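Why Cardboard Recycling Loses Fiber

14 December 2020

A corrugated box is made of a fluted sheet glued between two flat liners. Most of its strength comes from fiber length. Long fibers from softwood overlap at many points and bond well once dry, while short ones give a smoother surface and tear sooner. Each trip through a pulp mill shortens the fibers and stiffens their walls. A common working figure in the trade is up to 7 trips before a fiber is too short to stay on the screen.

The Tinlow mill takes in baled boxes from three counties. Bales are dropped into a pulper, a large tub with a rotor at the bottom, and mixed with warm water until the sheet breaks apart. Tape, staples and plastic film are pulled out first. Sand and glass go next, spun out in cone-shaped cleaners. What remains is a thin brown slurry that passes through slotted screens on its way to the paper machine.

Moisture is the main source of argument between mills and their suppliers. Mills buy by weight, and a wet bale is paid for as fiber when part of it is rain. Mahlangu, a broker that supplies Tinlow, moved its bales under a roof in July and now probes each load at the gate. Loads that read high are marked down or sent back.

Starch is a quieter problem. The glue that holds the flutes dissolves in the pulper and builds up in the process water, where it feeds bacteria. The mill doses the water and bleeds part of it off to treatment — a cost that rises as the water loop is closed tighter.

Pandent, which makes box board for produce shippers, blends 55 percent recycled pulp with new softwood pulp. Its competitor Mistel uses recycled pulp only and makes up the lost strength with a heavier liner. The two boards pass the same crush test, but the Mistel sheet weighs more per box.
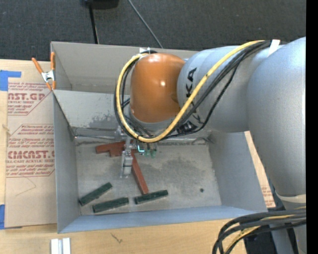
Can a greasy pizza box go in with the rest?

Only the clean parts. Oil coats the fibers and keeps them from bonding, and it leaves weak spots in the new sheet. Tear off the lid if it is dry and compost the base where local rules allow it.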